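Lulby Two-Finger Gripper, Wide Stroke
Grippers and End Tools > Parallel and Linkage Grippers > Lulby

In stock at Pradby. Usually leaves the shop in 3 working days.

Why we carry it

We tried a lot of grippers before we put this one on the shelf, and it's the one people at Pradby keep going back to when they have a new arm to set up. It's a two-finger linkage gripper with a wide stroke and pads you can swap in a minute or two, and it copes with lumpy, uneven things far better than its size suggests. Potatoes, gloves, bottle caps, a bar of soap still in its wrapper (don't ask how long we spent on the soap). If your work is all neat metal blanks you can probably get by with something smaller. If you pick from bins and baskets, read on!

What you get

Gripper body with black linkages
Two narrow flat pads, fitted
Spare pad set, softer
Mounting collar and screws
Cable, straight plug at the arm end
Printed quick-start sheet
Simulation model, as a download

Main figures

Stroke, fully open: 124 mm
Controller positions you can save: 14
Largest grip force: 56 N
Fingers: two, driven together

How it compares

Dulce Villaseñor ran our side-by-side test this time, with the Lulby against the Simach short-stroke and the Ait Brahim suction head. All three took turns on the same list of objects, and she kept notes as she went.

The Simach is a lovely piece of kit. It closes faster than the Lulby and it's quieter, and for small parts on a flat table she'd still pick it. Where it struggled was width. Anything fat had to be approached from exactly the right side, and in a basket you don't always get to choose your side.

The Ait Brahim suction head was wonderful on boxes and cartons and a real pain on vegetables. Curved skin with dimples in it is hard to seal against, and she spent most of an afternoon trying different cups. We still sell it and still like it, just for other jobs.

The Lulby was slower than the Simach on almost every pick. It also needed the least fiddling. Open wide, come down over the thing, close. Dulce's notes on the potatoes say only "fine, moved on," and from her that's high praise.

Try it in simulation first

This is the part we get excited about. The download includes a full model of the gripper with moving linkages and the pads as separate parts, so you can put it on your own arm model and see what it can reach before you buy anything. Lieven Van Wijk built our basket test with it, and you can load that as a starting point and change whatever you want.

Baskets are a good thing to test early. The walls take away a lot of your approach angles, and an open gripper is wider than people expect. Lieven likes to start with one long object lying flat at a slant, get that working, then turn it a little at a time until something bumps a wall.

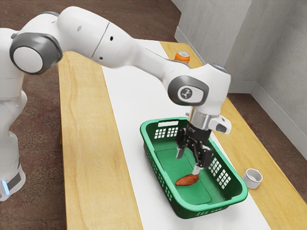 Basket test in simulation: one finger at the end of a sweet potato, the other pad over the basket floor.

A few things he suggests if you build your own version:

Give the object its real weight. The default is far too light and everything looks easy.
Check the wrist and collar against the rim as well as the fingers.
Save a wide position and a half-open one from the start. You'll use the half-open one near walls all the time.
Try the softer pads in the model too, their friction settings are in a separate file.

Fit and wiring

The collar fits the common round tool flange, and adapters for older arms are listed under Accessories. Power and signal share the one cable. Leave a loose loop at the wrist so it doesn't pull tight when the last joint turns, and run one slow full turn by hand control before you start anything quick.

Customer notes

Ashraf Helmy: "Swapped it in for a smaller gripper on our sorting bench. Had to redo all my approach heights, which took a morning. Very happy with the pads. I'd like a longer cable."

Shaimaa Belhaj: "We used the simulation model for a month before the real one arrived and most of our saved positions carried straight over. The half-open setting needed a nudge."

The longer cable is coming in December. Email the shop if you want one set aside, and tell us which arm you're using so we can check the plug.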